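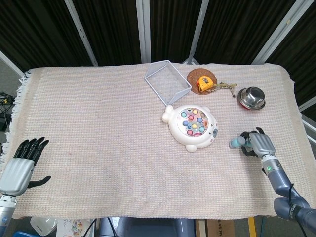 Table Things: Sorting a Mixed Set of Household Objects and Toys
Project report, 18/02/2021
Ibrahim Ekwueme and Ye-ji Maeng

1. Background

Our project looks at how people group everyday objects when they are given no instructions about what belongs together. The idea came from a class exercise called Sowa, where each group had to lay out a table and ask visitors to tidy it. We kept the table and changed the task.

2. Materials

The core objects were a clear plastic tray, a round brown woven coaster, a yellow tape measure with a braided cord, a stainless steel bowl with a red band around the base, a white animal-shaped toy with pastel pop buttons on top, and a light blue toy mallet. A cream woven cloth covered the table. We had tried the bare table first, but the bowl was loud when people put it down and the tray slid.

The toy caused some discussion. Ye-ji called it a seal and Ibrahim called it a bear, so on the record sheets it is only "white toy." We did the same with the tray, which some people used as a lid.

3. Method

We worked in the Cestgate room in 2 sessions and had 26 participants, all from our own year. Each person had 90 seconds. The only thing we said was "Please put these together in a way that makes sense to you." One of us wrote down the groups and the other reset the table.

The starting layout was the same every time, with the tray at the back, the tape measure on the coaster, and the white toy near the middle. We marked nothing on the cloth. The weave has a fine grid in it, and we used that to put things back in place.

4. Results

Most participants put the toy and the mallet together before touching anything else. The coaster and bowl were the next most common pair, usually described as "kitchen." The tape measure was the hard one. 12 participants left it on the coaster, and several of these said they thought the two were already a set. The others put it in the bowl or the tray, or off by itself.

A few people sorted by color or shape. One put the coaster and the bowl together for being round, then added the toy for its round top — we had not planned a code for that and had to add one.

5. Problems

The starting layout affected the answers more than we expected, especially for the tape measure. The cord also got caught under the bowl when people moved quickly. Our notes from the first session are shorter than those from the second, so some comments are missing.

6. Next steps

We want to repeat the task in June with the tape measure starting directly on the cloth and the coaster left empty. Ye-ji will rewrite the record sheet so that it has a space for "other reason."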